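Reading time: 4 min

We use cookies to remember your settings and to count visits. Accept all | Only necessary

New working rules for hand-held gripper recordings from September

Aug 12, 2026

Bilance, the small association which connects robot laboratories and workshops in our region, has published a set of good practice rules for people who record household tasks with hand-held grippers. The rules are valid from September. They are voluntary, but three member workshops have already said that they will follow them, and Wogan, which buys recordings from several of these workshops, will ask for them in its new contracts.

The text has 34 points and fits on a few pages. It is written for the person who holds the tool in the hand, and for the person who checks the recordings later. Until now every workshop had its own habits. Some of them were written down and some were only told to new colleagues on the first morning.

"We received recordings from two places with the same task name, and they were two different tasks," said Gwenllian Llewellyn, who led the writing group. "In one place the operator started with open fingers, in the other with closed fingers. Both were correct by the house rules. For the people who train a robot on this material it is a real problem."

The first part of the document is about the start and the end of a recording. The operator must bring the gripper to a rest position before the recording begins and hold it still for 2 seconds. The same is asked at the end. The state of the fingers, open or closed, must be written in the task sheet and must be the same for the whole series. If the operator notices a mistake, the recording is finished in the normal way and marked as failed. It should not be deleted on the spot, as many operators do today.

The second part is about the tool itself. Joints and pins are to be checked by hand before each shift, and the fingers must meet evenly when closed. A gripper with too much play in the linkage is to be taken out of use until it is repaired. The lens is cleaned at every break. The group discussed for a long time whether a fixed number of cycles should be given for the change of worn parts. Finally it chose 3000 cycles for the pins as a recommendation, with a lower limit of 2000 for workshops where heavy objects are handled.

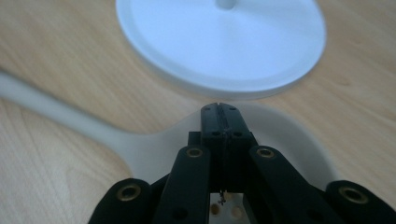
Kitchen tasks have their own part, the longest one. Trefor Pritchard, who has trained operators at Wakier for several years, wrote most of it. He asks that objects are placed on the table by a second person, or by the operator before the tool is taken in the hand, and that their positions are changed between recordings. When objects are always in the same place, he explained, the operator begins to repeat the same movement from memory and the material becomes poor.

There is also a point about pale objects on pale tables, which are difficult to separate in the recordings. The rules do not forbid them — homes are full of white dishes — but the light must then be checked more carefully, and strong reflections are to be written in the task sheet.

The last part is about people. A recording session may not be longer than 34 minutes without a break. This number comes from a trial which the writing group made with its own operators, and it was the most disputed number in the text. Aarne Laaksonen, who represented the smaller workshops, wanted to leave the length open. He told us that he can live with the result, but he expects that it will be changed in the first revision.

Private things must be removed from the table and from the background before the work starts. If another person comes into view, the recording must be put aside until this person has given permission in writing.

Some questions are left for later. The group did not agree on file names, and the part about two-handed work is only a short note. The software firm Zorum has offered to prepare a task sheet which can be filled in on a tablet, but the association wants to see first how the paper sheet is used.

Members can send comments until the end of September. A printed copy is sent to every member workshop, and others can ask for one at the office of the association.

Get our newsletter with news from workshops and laboratories. You can unsubscribe at any time.

Comments (3)

Eifion Kemeys
Good that failed recordings must be kept now. In our place they were deleted and then we had no idea which tasks were difficult. But who will pay for the checking of all this material?

Kosmas Psarras
I miss something about gloves. With thin gloves I hold the handle differently, and after one hour I also press harder. Is it in the 34 points or must I write a comment to the association?

Gwenllian Llewellyn
@Kosmas Psarras Gloves are not in the text. Please send it to us as a comment, with the type of handle you use. @Eifion Kemeys The rules say nothing about payment, this must be agreed with the buyer.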